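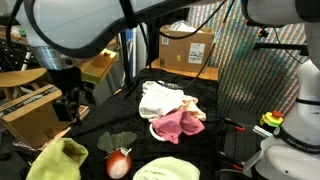 *Cloths and a toy onion on a black-covered table.*

**Replacement batteries and the missing page**

December 14, 2024

I needed a new battery for my laptop in November. The old one ran for 57 minutes on a full charge, and the machine is otherwise fine. It has a good keyboard and enough memory for what I do. I did not want a new computer. I wanted one part.

The laptop is a Lindetti, and Lindetti no longer sells the battery. Its support page sends you to the current models. So I did what most people do and typed the part number into a search engine, and I got pages of shops that all seemed to be the same shop. Same photo, same paragraph, same sale that ends tonight. The title repeats the part number twice and then lists every laptop it might fit. The stars are always above four.

My complaint is with what these listings leave out. A battery is a perishable product. It loses capacity sitting on a shelf, and a pack made five years ago is a different thing from one made in the spring, even if both are sealed and both are sold as new. Not one listing I read gave a date of manufacture. Most didn't name the maker of the cells either. "Brand new" tells me only that no one has used it.

I ended up with two candidates. Wostodmont had the pack for less and promised it would ship the same day. Kumik charged more and had a plain page with the voltage, the rated capacity and a photo of the connector. I wrote to both and asked when the battery was made. Wostodmont sent me a link to the listing I had just read. Kumik wrote back with the month and year printed on the label, and I bought from them.

I think the date should be on the page, and I think it should be required. We already expect it on milk and on tires. The seller has it, or can get it by turning the box over. A shop that holds old stock could still sell it, at a lower price, to someone who only needs the laptop to survive a power cut. That would be a fair deal for both sides.

The usual answer is that small sellers can't keep up with that much detail. I have some sympathy. Čierny, the repair shop I use, stocks parts for a long list of machines and the owner does the website at night. But that shop writes the date on the shelf tag in pencil, and has for years. If it can be done in pencil it can be done in a product field.

Laptop makers deserve a share of the blame. When a company stops selling a battery while the computers are still in use, it hands its customers over to whoever bought the search terms. Publishing a full spec for the discontinued pack, connector drawing included, would cost very little and would let a buyer check a listing against something.

Mine reports a capacity close to what the label says. I wrote the purchase date on a strip of tape and stuck it to the underside, next to the manufacture date, so I'll know how old it is when it starts to fade.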